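Subject: Re: [patholm-users] Heating in the shared workshop, November onward

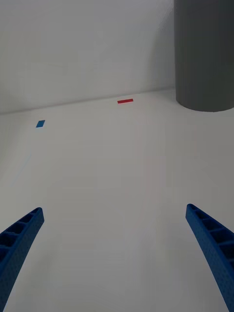

The white tabletop in the small room

Hi all,

Replies to Mervin's points below. I have left out the part about parking, which has its own thread.

Mervin MacLeod wrote:
> The boiler at Bumwood Lane is using more oil than last
> winter and we have not raised the monthly fee. I make the
> bill for the last fill 322 dollars. Can we either drop the
> thermostat to 55 when the rooms are not booked, or put the
> fee up by 6 dollars a head? I would also like to know who
> keeps propping the side door open.

I am in favor of 55 overnight. The pipes on the north wall are lagged now, so I don't expect trouble with freezing. The main room takes an hour to warm up, which means the first person in should turn the dial when they arrive and leave it alone after that. Turning it all the way up does not make it heat any faster.

On the fee, I would rather wait for the next bill. We still have 100 dollars left over from the Gilon sale and that can go toward oil.

The side door does not latch unless you pull it hard. I asked Yuan to look at the strike plate and he thinks it needs moving down a little. Until then please check it on your way out.

If you object to the thermostat change, reply to the list before noon tomorrow. Otherwise I will set the timer in the afternoon and tape the new hours next to it.

Does anyone still have the key to the oil tank cap? The spare is missing from the hook.

Thanks,
Karen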